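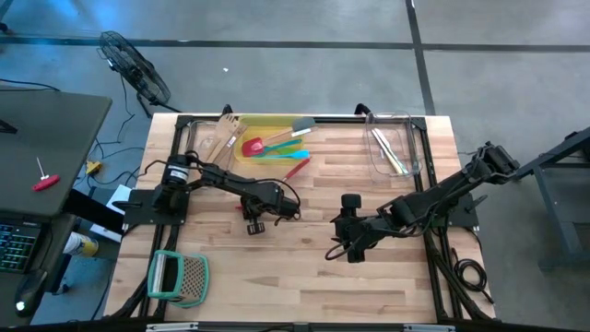 Ticket: Second two-arm table, what to order and what can wait

Opened by Ravindran Ramasamy, Jan 21, 2018
Queue: Equipment requests
Status: Closed, order placed

Print this ticket | E-mail this ticket

Original request

Hello Saranya, and thank you for picking this one up so quickly. We would like to build a second table for the utensil sorting work, as close a match to the first one as we can manage, and I need help turning that wish into a parts list that purchasing won't send back to me. Last time I wrote "same as before, please" and we ended up with a very nice rail kit that fit nothing we own.

What I know we need is two arms with their base plates, a wooden top, the black rail for the surround, clamps, and cables. What I don't know is how much of it has to be bought new. The quote from Hillik came in with every single item on it, right down to the spatulas, and the total is over what I was given for the first half of the year. I have 3 questions: can we trim the quote, can we split it, and is there anything missing from it that will bite us in June when the second crew starts?

Ravindran

Reply from Saranya Acharya

Hi Ravindran, happy to help, and please don't feel bad about the rail kit, it found a good home in the packing area. I went through the Hillik quote line by line with the picture of your table open next to it, and that was a useful way to spend a morning.

First, the clamps. Hillik has quoted clamps for the base plates only, but your table has clamp ends sticking out over the far edge as well, one over by the left container and another next to the bin on the right. Those aren't on the quote at all. They are cheap, so please add them now, since a separate order later costs us more in shipping than the clamps themselves.

Second, cables. The quote has the short set. On your table the cables follow the rails down both sides, and there's still a coil left over at the right edge, plus a good tangle on the floor by the desk. I would ask for the longer set and a bag of ties. I'd also put in for a proper cable tray under the desk side, but that one can wait for the next budget if you are tight.

Third, the utensils and containers. Please take these off the Hillik quote altogether! They want kit prices for things any kitchen shop sells. You need a yellow tray, clear bins, a couple of wooden utensils, some colored spatulas and a box grater, and I can get the lot from Salgado on the office account. Do check whether the replacement grater has to have the same teal-green trim. If the sorting program cares about color then I need to know before I buy, and if it doesn't I'll get whatever is on the shelf.

Reply from Ravindran

This is wonderful, thank you. I asked, and the color does matter for the first few weeks, so please match the grater if you can. After that they actually want odd ones mixed in, so buy a second in any color you like.

One more wrinkle. Inov has offered us a pair of arms on a lease of 18 months, and the monthly figure looks friendly next to the purchase price. My worry is the mounting. Our base plates are rectangular and clamp to the table at the left and right sides, and the lease paperwork talks about bolting down. I would hate to drill that butcher-block top — it was a pain to get it flat in the first place.

Reply from Saranya

I called Inov and had a long and very pleasant chat with their service desk. They will accept clamped plates if we sign a page saying so. The catch is that the lease leaves out spare grippers, and I know how you feel about waiting for spares. I ran it both ways. Leasing gets you under the ceiling this half, buying is cheaper if the table stays up past the lease, and you told me it will. So my suggestion is to split the purchase: arms, plates and clamps now, and the top and rails from Himano on a second order after the new budget opens. Himano holds its price for 12 weeks, so the dates work as long as we get their quote in April and not before.

Please also set aside $1,000 for small things. The first table had no such line, and the keyboard, mouse and fan all came out of your training money, which didn't seem fair to me.

Resolution

Purchase split approved as above. Hillik quote revised to add the far-edge clamps and the long cable set, and to remove all utensils and containers. Utensils to be bought through Salgado. Lease offer declined with thanks. Himano quote to be requested in April by Saranya. Ravindran to measure the floor stand and the gap between desk and table before then, and to send the numbers in on a new ticket.

Equipment Requests Desk | Contact us | Copyright 2018 | Back to top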